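About Cluvbridge

Cluvbridge tests grippers and small automated cells for companies that are thinking of buying them, and for companies that already did and wish they had asked more questions. We work out of Palmont. We don't sell robots, we don't take commissions from people who do, and we have turned down work from vendors who wanted to see the report before their customer did.

How we started

In May, two years before we had a name or an office, Guadalupe Hinojosa was running second shift at a packaging plant that had just put in an automated case loader. The sales sheet said the gripper would hold its load if power was lost. Power was lost. The gripper opened, a full case came down on the guard rail, and the corner of it landed where an operator had been standing a moment earlier. She was not hurt. The vendor's first answer was that the fault could not happen. Their second answer, 39 days later, was a firmware update.

Guadalupe kept the fault log. It showed 1,118 cycles between the last inspection and the drop, and a low-grip warning that had been cleared by hand 80 times in that stretch. The warning cleared with one button and came with no explanation, so people pressed the button. We still think that is a design failure, whatever the incident form said about operator error.

She showed the log to Yesenia Palacios, who had spent years writing maintenance procedures and had her own stories about equipment that was safe on paper. Cluvbridge came out of that conversation and a lot of arguing after it.

What we do

Most of our work is handling the equipment ourselves. Before a gripper goes anywhere near an arm we want it in our hands, at odd angles, closing on things it wasn't meant for. We look at what the jaws do when something gets between them, and at what the thing reports when it is wrong about its own position.

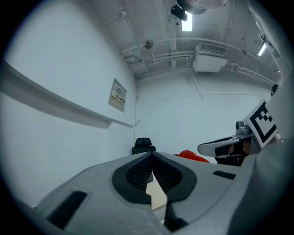

Looking up past a gripper toward the ceiling, with a second handheld gripper at right, its square marker on top.

Markers deserve a word, as vendors tend to talk about them as if they settle the matter. A printed marker can help a camera work out where a tool is. It says nothing about whether the jaws are closed on anything. We have read more than one safety file that mixed up the two, and a position reading was offered as proof of grip. We send those back.

Our reports are written in plain language and they name the fault. If we could not reproduce a failure, the report says so, and it also says how long we tried. "Could not reproduce" does not mean "fixed" — we won't sign anything that treats it that way.

What we got wrong

On September 20, 2019, we withdrew 2 of our own reports. Both covered the Clokholm gripper line, and both passed a release test that we had run only with fresh pads. A customer, Chávez Foods, found that worn pads stuck to film wrap and let go late. They were right. We repeated the tests with worn pads, sent the new results to everyone who had the old ones, and changed our procedure. The withdrawn reports are available on request, with the mistakes left in.

Working with us

We are a small shop and there is usually a wait. Send us the fault log before you send us the brochure. If there is no fault log, tell us that first.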